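Search tips
Search
All topics

Table-clearing software: tips for the small workshop

These tips are for people who already have an arm bolted down next to a table and want the software to behave. They come from the bench at Clonthorpe, where we run a planner called Flindano on top of the arm maker's own controller. Most of them apply to any setup.

Name things the way the kitchen does. If your object list says "vessel_02" you will spend the afternoon looking up what that was. Use cup, plate, bottle. When there are two of something, name them by size or color, and keep the same names in the task file, the logs and the labels.

Do the hand-eye calibration before the first run of the day, then leave the camera mount alone. Save each result with the date in the file name. Ours from Friday, August 16, 2024 is still the one we compare against when grasps start landing to one side.

Mask the arm out of the camera view. The controller knows where every joint is, so let it draw the arm into the depth picture and delete those points before the planner sees them. Without this the planner treats the wrist as a new obstacle and refuses to move. Grow the mask by 8 mm to catch the cables, which the arm model usually leaves out.

Remember what was there a moment ago. As soon as the gripper comes down, it hides part of whatever is below. A tracker that drops an object when it loses sight of it will drop your plate at the worst time. We hold a hidden object in its last known place for 60 frames, and we don't clear it at all while the arm is over it.

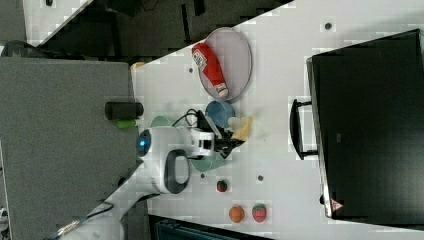
Gripper over the green plate, with the blue cup just beyond it.

Set the order of picks in the task file. Left to itself, Flindano takes the nearest object first, and that can mean reaching across a cup to get at a piece of fruit. Give tall things a higher cost to reach over. A bottle lying on a plate should be moved before the plate is, and the planner needs a rule that says so - it will not work it out from the shapes.

Keep separate grasp settings for flat, round and upright things. Plates want a rim grasp with a slow approach. Small fruit wants a low closing force and a short lift. Cups can be taken from above by the rim, but check the finger depth against the cup wall first.

Slow the last part of every approach. Fast travel above the table is fine. Under a set height, cap the speed and turn on the force check. Umesh Saxena wrote ours as a single function that every skill calls, and it saved a lot of copying.

Log the plan as well as the motion. When a pick goes wrong, the joint log shows where the arm went. The plan log shows what it thought it was picking up. We found a bad label in run 2609 that way, a peach filed as a strawberry, after two days of blaming the gripper.

Replay before you rerun. Feed the recorded camera data back through the new version of the software with the arm switched off. We keep 116 recordings for this and go through the whole set overnight. If a change fixes one pick and breaks four others, you find out before morning.

Change one number at a time, and write it down - a plain text file next to the config is enough. Ours goes back to May, and the first entry is a typo in the table height.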